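Notebook – May, after lunch

Back on the Gruvach parser today. The goal was simple: get the retry loop to stop when it should. Aranka Dobos left me a note last night saying the Dellia import hung on her machine, and I had it reproduced before my coffee was gone (small victory!).

The loop was a plain while with the check at the top, and I set the flag to false before going in. So on an empty file it never ran at all, and the caller sat there waiting for a result. Moved the check to the bottom, so we always get one pass. Empty file now gives an empty list and moves on.

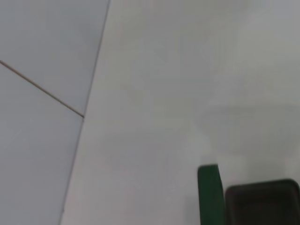 Counter trouble

Next thing – the batch counter. I feed it 1000 rows in chunks of 30, and it kept skipping the last chunk. Classic me. I was dividing whole numbers and throwing away the remainder, so 33 chunks came out and the last ten rows never went anywhere. Rounding up fixed it. I also renamed i to chunk, as I had another i further down in the same function and was confusing myself badly. 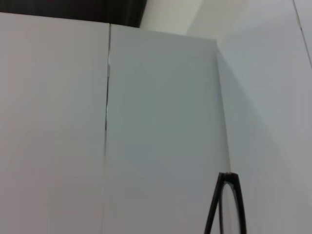 Two white panels, side by side

Ran the Gekside tests after that. 67 pass, one fails, and the one that fails is mine from last week. It expects an error on a blank line, but Fahy writes blank lines between sections all the time, so I think the test is wrong and the code is fine. Want to ask Aranka before I delete it, she knows that format way better than I do.

Also put a limit of 200 on the retries. Before this there was no limit, yikes. It's a constant at the top of the file for now – should go in the settings. 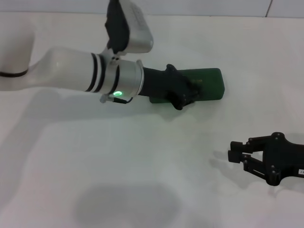

White arm with black gripper, green light on

Still to do: move the retry limit, write a test for the short last chunk, and find out why the log prints every line twice. My guess is I'm adding the handler inside the loop.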